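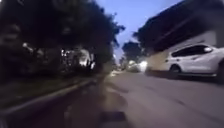
Manee Suwannarat told us, the first time we met her, that we had the wrong idea about walking in the evening, and that people on Matheson Street would put up with any amount of distance so long as they could stop and talk on the way. We wrote that down in the margin and then, I'm a little embarrassed to say, went ahead with our original survey for two whole weeks before we saw how right she was.

Reading time: 2 minutes

Evening Walks and Neighborly Habits: Our Term Project Report

Our project began as a study of distance. We wanted to know how far people in our part of town walk after supper, and whether they walk less as the days get shorter. Our advisor, Shahnaz Haque, let us try it our own way, which was generous of her, and she lent us her own copies of several older neighborhood studies that we kept far too long.

We handed out 300 paper diaries, mostly through the library and the Waltimine bakery, where the staff were kind enough to keep a stack by the register. Each diary had a page per evening, with room for a start time, an end time and a line for remarks. We thought the remarks line would stay blank. People filled it, and then wrote up the sides of the page – who they ran into, whose tomatoes had come in, which dog had finally learned to sit.

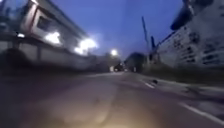

Page last changed: October 28, 2024

By the time the diaries came back we had 1,553 separate walks to type up, and it took the five of us many long afternoons and a great deal of tea. The distances were hard to use. Some people gave blocks, some gave minutes, and one gentleman measured everything in songs he had hummed. The remarks were a different story. A walk with a conversation in it nearly always ran longer than the same person's walk without one, and people who met a neighbor early in the week were more likely to go out again the next evening.

We followed up with 18 interviews, most of them at kitchen tables. Several people said they leave the house at the same time on purpose, hoping to run into someone, though they would never dream of calling it a plan. Two of our older walkers had been meeting at the Briker Lane corner for years and had never once traded phone numbers.

There are weak spots, and we'd rather say so ourselves. People who enjoy keeping a diary are probably chattier than most, and we reached very few night-shift workers. If another group takes this on in November, we'd suggest starting with the talk and leaving the distances for later. Our blank diary pages are in the department office, in the blue folder, and you're welcome to copy them.

Related projects
Who Uses the Levomen Park Benches?
Front Porches, Then and Now
A Year of Notices on the Library Board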